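Search tickets Enter keyword or ticket number

Ticket 211 – Stock numbers wrong in web shop after nightly import
Product: Prulolix Inventory
Customer: Storley hardware shop
Status: Solved

Problem

Since the update in July our web shop shows wrong stock for some articles. In Prulolix the numbers are right, but after the nightly import the shop shows 0, and customers can not order. We have 800 articles and only 14 are affected. All of them are from the supplier Cordier, mostly mounting parts and panels. I checked the shelf and the goods are there.

I first thought the problem is connected to the article photos.

Attachment 1: white board with rounded cutout, standing in the black bracket

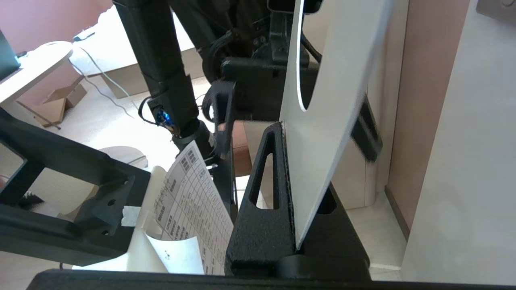
What I tried

1. Started the import again by hand in the morning. The log said "finished without errors", but the shop still showed 0.
2. Emptied the cache of the shop. No change.
3. Deleted the photos of two articles and imported again. No change, so I put the photos back.
4. Compared the export file with the file from before the update. In the old file the article number has a zero in front. In the new file this zero is missing – but only for Cordier.

Reply from Prulolix support

Thank you for the clear report. Please open Settings, Suppliers, Cordier and look at the field "Article number type". After the update it may be set to "Number". Please change it to "Text", save, and run a full import. The short import does not read the article numbers again.

Result

The field was on "Number". I changed it and ran the full import in the evening, when the shop is quiet. Next morning 13 of the articles had correct stock. The last one was still at 0. I found that I had typed its number by hand with a space at the end. I removed the space, imported again, and now it is correct also.
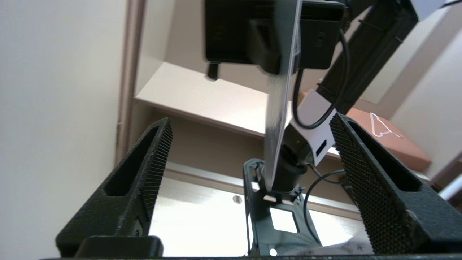

Attachment 2: dark gray mounting bracket with square cutout

One small wish: the import log should give a warning when an article number is not found in the shop. Our other supplier, Movmont, also uses numbers with a zero in front, so I set this field to "Text" for them too. You can close the ticket.

2 comments

Contact support | © Prulolix | Back to top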